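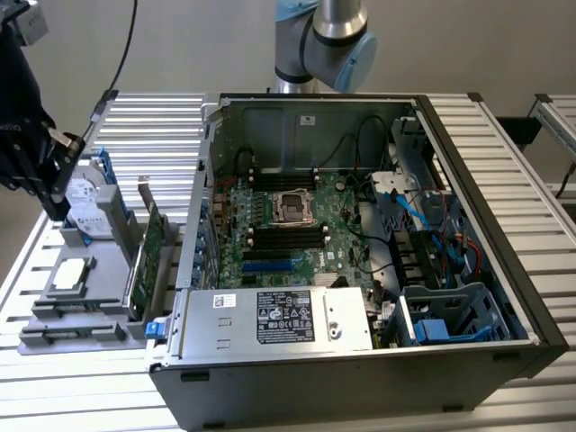

The Harnton tower on its side with the side panel off. The hard drive is at upper left, near its blue bracket.

Old Towers, Opened Up – the Irkurgate workbench gallery

Welcome, and thank you for stopping by! Every April we clear a good long stretch of bench time for desktop computers that have been sitting in closets and under desks, and we take them down to the bare board before building them back up again. The one at the top of this page came to us from an office in Harnton, where it had spent its working life handling invoices, and I have grown very fond of it.

I like a case best at this stage, when you can look straight down into it and see how much room there is. The CPU socket in the middle of the green motherboard is empty, with its silver retention frame and lever over it, and the black memory slots on both sides of it are empty too. The blue expansion slots are farther down the board, next to a little finned heatsink, and that round silver disc is the coin cell battery (worth changing on any machine this age – ours go in a jar for recycling).

The gray tray on the left is for staging parts, and I can't say enough good things about having one. There is a green circuit board standing in one of its slots, which beats hunting for it under a pile of cables later on.

Once it's finished, this tower will go to the Tak reading room, where it will run the catalog and, I hope, a few of the old typing games. We have 5 more waiting on the shelf, so do come back and see how they turn out. Visitors are welcome on Tuesday evenings – ring the bell at the side door.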